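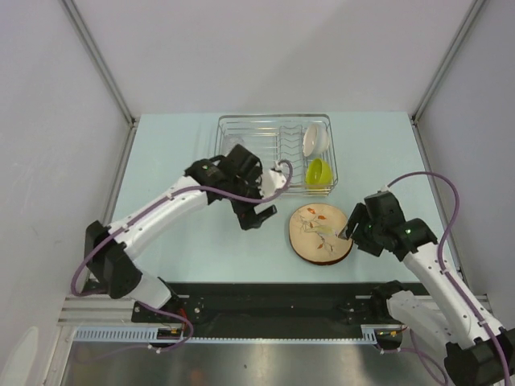

ナフラ・ミンジャ

2025年8月28日
双腕セルの2台目を買う話を書きます。見積もりがそろったので、社内で説明する前に自分用の整理も兼ねて。写真は1台目です。長いです。

1台目でやっているのは食器の作業。水切りラックと皿とボウルを置いて、アーム2本で扱わせています。2台目も同じ用途で、構成もなるべく同じにしたい。構成が違うとデータも予備部品も別管理になります。

予算の枠は200万円。春に出した数字で、そのときはアーム2本とグリッパーのことしか頭にありませんでした。

今回集まった見積もりの合計は2,397千円。枠を397千円超えています。

内訳で一番大きいのはアーム。Wouters経由で2本158万円、グリッパー込み。1台目と同じ型なので、ここは値引き交渉以外に動かしようがありません。交渉はしました。動きませんでした。

残りの817千円がアーム以外。天板、壁、前側の梁、ダクト、配線、電源、カメラ、計算機、予備部品、送料。一つずつは小さいのに足すとこうなる。

1台目のときはこの「残り」をちゃんと記録していませんでした。倉庫にあったものを使った分が帳簿に出てこないので、前回実績を見ると安く見えます。春の200万円はそれを根拠にした数字です。私が出しました。

次に買う人のために、以下は項目ごとのメモ。

【壁】
作業台の奥と左右を無地の板で囲っています。背景をそろえるためで、通路を人が通るたびに映像が変わるのが困るから。Renimenに板と角の金具をまとめて頼みました。自分で切れば安いけれど、1台目で角が合わず半日つぶしたので今回は加工済みで買います。

【天板】
薄い水色。色は白でもいいのではと聞かれましたが、白いボウルと白いアームがあるので白は避けます。これは1台目と同じ色を指定。色指定で追加料金はなし。

【ケーブル】
アームに沿わせている紫のケーブル。外付けで、白い結束バンドで前腕に留めています。肘のところは外側に膨らませて余裕を持たせる。ここをきつく留めると曲げたときに引っ張られます。

ケーブルは消耗品として最初から予備を買うこと。1台目は予備なしで始めて、断線したときに届くまで止まりました。2台目の見積もりには左右それぞれの予備を入れました。

【ダクト】
前側の下に溝付きの配線ダクト。これもアームの見積もりには含まれません。忘れやすい。金額は小さいけれど、後から単品で頼むと送料のほうが高くつきます。

【グリッパーの指】
本体は付属、指は別売り。皿の縁に届かせるには先の細い指が必要で、標準の指だと平置きの皿がつかみにくい。Osiaの交換用を予備込みで計上しています。摩耗より、ぶつけて曲げるほうが先に来ます。

【食器】
これも予算に入れてください。冗談ではなく。割れるし欠けるし、同じ柄が店から消えます。葉っぱの柄の皿は気に入っているけれど、もう同じものが買えるか分かりません。2台目の分は定番品で、陶器と樹脂を混ぜて買う予定です。

ガラスも入れるかどうかは検討中。透明なものはカメラでの見え方が難しくて、照明の予算まで膨らみそうなので、まず1台目の結果を見てからにします。

【納期】
アームは発注から63日。壁と天板はそれより短いので、先に届いて置き場所を取ります。同時に注文しないほうがいい。1台目のときは部品の箱で作業場所が埋まりました。

使い始めたいのは1月。社内の承認と据え付けの日数を引くと、余裕はあまりありません。

で、超過分をどうするか。考えた案を書いておきます。

案A。アームを1本だけ先に買う。却下しました。両手で皿とラックを扱う作業が目的なので、片腕で置いてもデータが使えません。2本目を後で買うと送料も二重になります。

案B。中古。Skiltellに出物がありました。型が一つ古く、コネクタが違う。配線を作り直す手間と、保証がないことを考えて見送り。練習用の単腕なら買ったと思います。

案C。計算機を1台目と共用する。これは効きます。同時に動かさない前提なら、切り替えで済む。ただ、2台目を買う理由が「並行して動かしたい」なので、説明がつらい。

案D。枠を上げてもらう。正攻法。そのために、1台目で実際にかかった費用を帳簿外の分まで拾い直しています。

アルノート・メルテンスさんに見てもらったら、「アーム以外の分を一行にまとめるな」と言われました。まとめると真っ先に削られる、と。その通りなので全部行を分けました。表が長くなりました。

あわせて「来年度の維持費も書け」とのこと。ケーブル、指、食器、結束バンド、それと止まっている間の人の時間。最後のは金額にしにくいので、停止日数だけ書きます。

今のところDで申請して、通らなければCに切り替えます。Cの場合も配線とダクトは2台分の前提で作っておく。後から計算機を足すだけで済むように。

据え付け場所は1台目の隣。床の耐荷重は問題なし。電源は回路を分ける必要があり、その工事費は施設側の予算で見てもらえることになりました。見積もりの合計には入っていません。

質問が来そうなので先に。アームの型番と単価の詳細は書けません。壁の板の寸法は書けるので、必要な人は返信ください。

申請の結果が出たら続きをここにつなげます。

追記。指の見積もり、左右で同じ品番が並んでいると思ったら片側が抜けていました。Osiaに確認中。合計が少し変わるかもしれません。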